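Perier Bimanual Assembly Station: bench review

Reviewed by Bijan Alipour, 3rd May

The Perier station is sold as a complete package for teaching and testing two-arm assembly: an upper body with two arms, a pair of multi-fingered hands, a head camera, a control computer and a licence for the Clovero task software. Our lab has had one on a loan contract from Husurska, the regional distributor, since January. This review covers the hardware, the software and the pegboard task kit, in that order. Mobile bases and the optional force-sensing wrists were not part of our order and were not tested.

Setup

The torso bolts to a steel pedestal with four M10 fasteners, which are not in the box. The cables are long enough for a bench of normal depth, but no clips or sleeves are supplied, and loose runs end up on the work surface unless the buyer deals with them. Budget for adhesive mounts.

First power-up went without trouble. The controller finds both arms, runs a joint check and asks for a home position. Calibration of the head camera against the arms is done by touching a set of points with each hand in turn. The manual gives the procedure for the left arm only and says to repeat for the right. The order of the points is mirrored on the right arm, and following the printed order produces an error with no useful message. The fix is in the release notes on the Husurska support page.

Arms and hands

Joint motion is smooth at low speed. At the default speed there is a small overshoot at the elbow when the arm reverses direction, and it shows up at the fingertips. Dropping the acceleration limit to 400 in the motion settings (the software does not state a unit) removed it for our purposes, at the cost of slower cycles.

The hands are the strongest part of the product. Finger position commands are followed closely, and an idle hand can be parked with the fingers curled so that it stays out of the way of the working one. Grip on small cylindrical parts is good if the approach angle is right. If the peg enters the grasp tilted, the fingers close on it and hold it tilted, and there is no routine to correct this in the hand. The usual answer is to put the part down and pick it up again – the task software has a block for that, and it works.

Fingertip pads are a wear item. Ours needed replacement after 600 grasps on the small pegs, when slip became frequent. Spare pads come in sets of 2 and are sold only through the distributor.

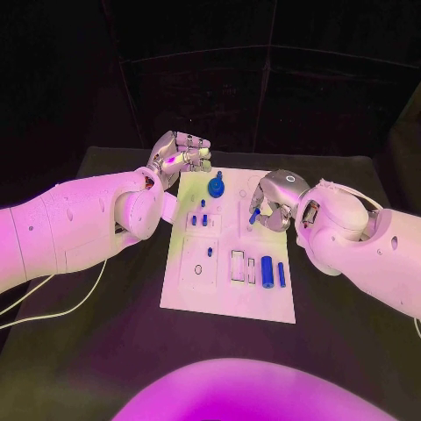
The task kit ships separately and is made by Ghorbani. It is a flat board with cutouts and a set of loose parts, meant for pick, place and insert work. Part sizes vary enough to be useful. The large cylinders are easy to grasp and are the right place to start. The small pegs are much harder, mainly because the fingers hide the part from the head camera during the last stage of insertion. The gear piece is a fair test of rotation control.

Board and parts are finished well. The board is light, however, and moves when a peg is pressed against the side of a hole. Any measured test needs the board fixed down. We used thin double-sided tape, which held through a full session and came off clean. A pair of clamp points at the corners would be a cheap improvement.

Software

Clovero records demonstrations, replays them and trains a policy from them. Recording is the part we used most. Each demonstration is stored as one folder with the camera stream, joint positions and hand commands on a common clock. Export to open formats is supported and the time stamps survive it.

We collected 115 demonstrations of small-peg insertion by teleoperation and trained with the default settings. The resulting policy reached for the correct peg in most trials and finished the insertion in fewer than half. Failures were mostly at the hole: the peg arrived on target, leaned, and stopped on the rim. Adding more starting positions helped the reach and did little for the insertion.

Lighting matters more than the documentation admits. A policy trained under the white room lights did poorly under colored light, and the reverse was also true. The software has a color augmentation option that is off by default. Turn it on before training. It adds to the training time and closes most of the gap.

The replay viewer is plain but quick. Two complaints: it cannot show both hands' finger positions on the same plot, and deleting a bad demonstration requires closing the project first.

Support and cost

Husurska answered technical questions within one working day, with two exceptions, both about the controller firmware. Firmware updates need a wired connection and a full restart – plan them for the end of the day.

The software licence is tied to the control computer. Moving it to another machine is possible on request. The task kit is priced separately, and at the current list price it is hard to justify for a lab that can print its own parts. The dimensions are published, so results on a printed copy should be comparable if the hole tolerances are kept.

Recommendation

Suitable for groups that want to record and train two-handed tasks without building the hardware. Less suitable for close-fit insertion, where the missing wrist force sensing is felt; buyers with that work in mind should ask for a quote with the sensing wrists included. Our loan contract has been extended, and the firmware on test was the version supplied with the unit plus one update.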